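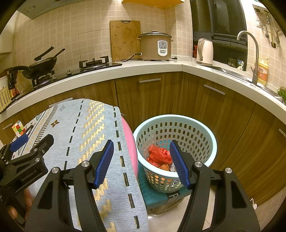 Keeping Kitchen Corners Clean and Dry

Cladedville Housing Services
Resident Information, Home Care Series, Sheet 7
Revised May 7, 2024

The corner of a kitchen is often the last area to be cleaned and the first to show signs of moisture. Residents are asked to follow the guidance below as part of ordinary upkeep. It applies to all 523 apartments managed by this office, including those in the Turnik and Kinoshita buildings.

Weekly care

Move small appliances and canisters away from the wall before wiping. Crumbs collect behind them and attract ants, particularly in ground-floor units.

Wipe the counter with warm water and a small amount of dish soap, working from the corner outward. Rinse the cloth, wipe again, and dry the surface with a clean towel. Do not leave a wet cloth folded over the faucet or pushed against the backsplash.

Grease on the wall near the stove should be removed while it is fresh. A paste of baking soda and water, left in place for ten minutes, will loosen older spots on tile. The paste should not be used on aluminum, which it may discolor, or on painted walls, where it can dull the finish.

Sealant and grout

The seam between counter and wall is filled with a flexible sealant. Press it gently with a fingertip once a season. Sealant in good condition feels firm and stays attached on both sides. If it has pulled away or turned black below the surface, submit a repair request. Residents should not apply new sealant over old, as the second layer seldom holds.

Light staining on grout can be treated with an old toothbrush and a mild oxygen-based cleaner mixed according to the label. Never combine bleach with ammonia, vinegar, or any other cleaning product. Open a window or run the exhaust fan while cleaning and for half an hour afterward.

Corner cabinets

Deep corner cabinets are best reserved for items used a few times a year, such as roasting pans and canning jars. Place heavy pieces on the lowest shelf. Onions, potatoes, and flour should be stored elsewhere, where air can circulate and spoilage will be noticed.

Empty the cabinet completely each November, before the heating season is fully under way. Vacuum the shelves, wipe them with a damp cloth, and leave the doors open until the wood is dry. Any musty odor that returns within a week should be reported, even if no stain is present.

Outlets

Unplug appliances before cleaning near an outlet. Spray cleaner onto the cloth and never directly onto the wall. A cover plate that is cracked, loose, or warm to the touch must be reported the same day, and the outlet should not be used until it has been inspected.

Requests and questions

Repair requests may be left at the front office or placed in the drop box beside the mailroom. Please include the apartment number and a daytime telephone number. Questions about this sheet may be directed to Kumiko Sugiyama, Resident Services.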